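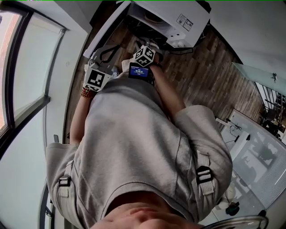
What does Zallon's day-of package include?
Zallon runs your wedding from the first delivery to the last guest leaving, at Gostley or any other venue within 40 miles. We meet vendors, lay out place cards, cue the music and pack up gifts. Jewelry is up to you, and plenty of people wear something casual for the rehearsal – a colorful beaded bracelet in red, orange and green goes fine with a plain gray sweatshirt. Formal wear can wait for the ceremony.

How many guests can Gostley hold?
The main hall seats 340 for dinner. The garden room is smaller and works best for ceremonies or a family lunch.

Who will be my planner?
Mitra Moradi takes all first calls. After you book, she stays your contact for the contract and the timeline.

When should I book?
September fills first. A deposit of 30 percent holds your date, and the balance is due 27 days before the wedding.
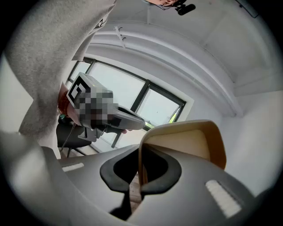 A long-sleeved gray knit sweater.

Can I bring my own florist or caterer?
Florists, yes. Catering at Gostley is done by Ko only. At other venues you can choose – send us the menu and a copy of their insurance.

Do you handle invitations?
We order them through Flunov. Proofs take roughly a week, and changes after you approve the proof are billed separately.

What if it rains?
Outdoor ceremonies move to the garden room. We make the call with you at 9 a.m.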